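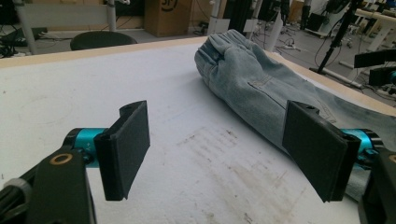

Subject: Re: [selldale-sewing] Cold wash and indigo bleed

On Sunday, February 3, 2019, a list member wrote:

> I have been washing all my jeans cold with a half cup of white vinegar
> in the drum, and the color is holding up much better than it used to.
> The vinegar sets the dye. I read it on the Parneter blog and they ran
> it on 79 pairs. I also freeze mine for a night between washes, which
> kills the bacteria, so I only need to wash them every couple of months.
> Thought the people doing the April denim swap might like to know
> before we start taking things in.

I'm glad your jeans look good, but I have doubts about nearly every step of this and I'd rather raise them before it ends up on the swap handout.

Take the vinegar first. Acid does help fix some dyes, mostly the kind used on wool and silk. Indigo isn't one of them. It sits on the outside of the cotton yarn and it comes off when the yarn rubs against something, such as the rest of the load. A half cup of kitchen vinegar in a full drum of water is barely sour anyway. If your color is lasting longer, I'd look at the cold water, and I'd want to know if you also started turning them inside out or using a shorter cycle. Did you change anything else when you changed the vinegar?

I went and read the Parneter post. It says 79 pairs, yes. It doesn't say what the pairs without vinegar looked like, or if there were any. The comments run to 207 and most of them say "works for me," and one person asks the same thing I'm asking and gets no reply. The post also links to a bottle of "denim rinse" at the bottom, so draw your own conclusions.

Freezing: a home freezer mostly makes bacteria go quiet for a while. Then you put the jeans on and warm them up again. Skin oil and dirt are still there too. If the smell seems better, hanging them by an open window would probably do the same job and leave room for the peas.

What I would put on the handout, if we must have one:

Zip up, button up, inside out.
Cold water, short cycle, a small load of dark things only.
Less detergent than the cap says.
Line dry out of direct sun.
Wash anything dark by itself the first few times, and keep it off your pale couch until you trust it.

Somebody is going to bring up the Prutitz color catcher sheets, so I'll say that I have used them and they come out blue. That tells me there was dye in the water. It doesn't tell me how much of it would have landed on my shirts.
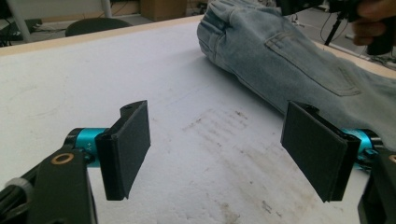
On the swap itself, I still don't see why we need a rule about everything being "freshly laundered with a fabric-safe softener." Softener leaves a coating and some of us will be cutting these up for patches. Plain clean is enough. And please can we sort by weight of fabric this time and forget about the label size? I have two pairs of Rissanen jeans in the same marked size and one of them won't go past my knees.

I'd be happy to be shown wrong on the vinegar. Cut one old leg in half, wash one piece with and one without, ten times each, in separate loads, and bring both in April. I'll bring mine.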